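About Gough Auto Group

Gough Auto Group is a family-held automobile retailer with 16 locations serving drivers across the region. Each location sells new or pre-owned vehicles, and most also operate a full service department and a parts counter. The group employs more than 200 people in sales, service, finance, collision repair and administration.

Our History

The company began as a two-bay repair garage on Jivska Road. Customers who trusted the garage with their repairs began to ask for help in finding their next car, and a small used-vehicle lot was opened on the adjoining parcel. The original garage building is still in use. It houses our alignment shop and the training room in which every new technician spends the first two weeks of employment.

New-vehicle sales followed when the group acquired the former Gruvby dealership on the east side of town. The Gruvby name was kept at that location, where many households had been customers for two generations, and it remains on the sign today. The most recent addition is Unia Collision Center, which handles body and paint work for all of our stores and accepts vehicles purchased elsewhere.

Sales

Our sales staff are paid a salary with a modest bonus tied to customer survey results. Prices are posted on every vehicle and on our website, and they include the dealer documentation fee. Taxes, title and registration are shown separately on the purchase worksheet, which customers may take home before making a decision.

Every pre-owned vehicle offered at a Gough location undergoes a mechanical and safety inspection before it is placed on the lot. The inspection report is kept in the glove compartment and may be reviewed by any shopper. Vehicles that do not meet our standard are sold at wholesale.

Shoppers who wish to have a pre-owned vehicle examined by their own mechanic may arrange this through the sales desk. A valid driver's license and proof of insurance are required before a vehicle leaves the premises.

Financing and Trade-Ins

The finance office works with local credit unions as well as national lenders. Applications may be completed in person or online, and applicants receive a written decision. Trade-in appraisals are provided in writing at no charge, and the customer is under no obligation to purchase a vehicle from us. If a loan balance remains on the trade-in, the finance office will request the payoff amount from the lender and review it with the customer.

Service and Parts

Service appointments are available Monday through Saturday. Oil changes, tire rotations and battery testing are also offered on a walk-in basis at the Jivska Road and Gruvby stores. Written estimates are prepared for all repairs, and work beyond the estimate is not begun without the customer's approval. Replaced parts are returned upon request, with the exception of those that must go back to the manufacturer under warranty or core-exchange terms.

The parts department fills retail and wholesale orders. Special-order parts require a deposit and are held for 21 days after the customer has been notified of their arrival. 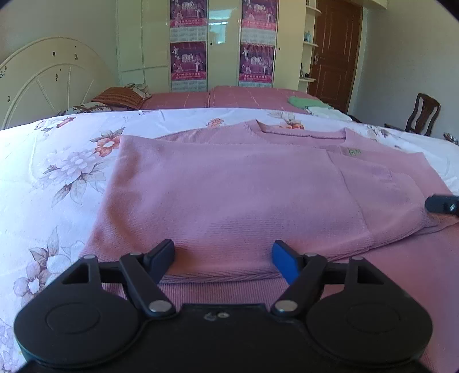
How long does a trade-in appraisal remain valid?

A written appraisal is honored for 21 days, provided that the vehicle's condition has not changed and no more than 200 miles have been added to the odometer. After that period, the vehicle may be brought back to any sales location for a new appraisal.

Careers

Openings are posted on the careers page and at each location. The group accepts applications to its technician apprenticeship program each December. Apprentices work under a senior technician, are paid from the first day, and receive an allowance for hand tools upon completion of the program. Applicants for positions that involve moving customer vehicles must consent to a review of their driving record.

In the Community

Gough Auto Group provides free child safety seat inspections by appointment at the Unia Collision Center. The next open house at the Jivska Road store will be held on Sat 19 September, with tours of the service department and the alignment shop. Admission is free, and parking is available in the lot behind the building.

Contacting Us

Questions about a recent purchase should be directed to the general manager of the selling store. Questions about a repair may be addressed to the service manager, whose telephone number is printed at the top of each invoice. Correspondence intended for the group office may be left at any location and will be forwarded.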